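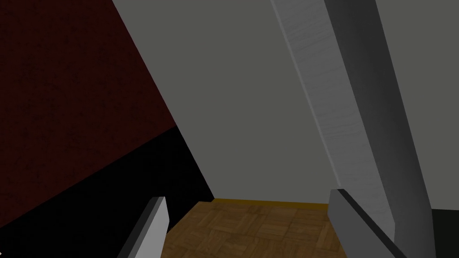 4. Choosing a position for the Nolline heater

The Nolline is a 2,000-watt convector heater for indoor use. It can be stood on its feet or fixed to a wall with the Ditico bracket, sold separately. Choose the position before you unpack the feet. A tight corner, such as the one where the maroon wall meets the grey one, holds heat and slows the flow of air, so use an open stretch of wall if you can.

1. Measure 50 cm of clear space on each side of the heater and above it.
2. Check that the cord reaches a wall outlet without being stretched. Do not use an extension cord.
3. Turn the heater upside down on a soft cloth and push the feet into the slots.
4. Tighten the 4 screws by hand, then give each a quarter turn with a screwdriver.
5. Stand the heater upright and plug it in. The power light turns green.

Note: You may notice a slight smell during the first hour — open a window until it clears.

CAUTION: Do not cover the heater or place it directly below an outlet. Unplug it and let it cool before moving it.

If the power light stays off, see Section 7, Troubleshooting.

Rallel Home Heating. Revised 24 Aug 2019.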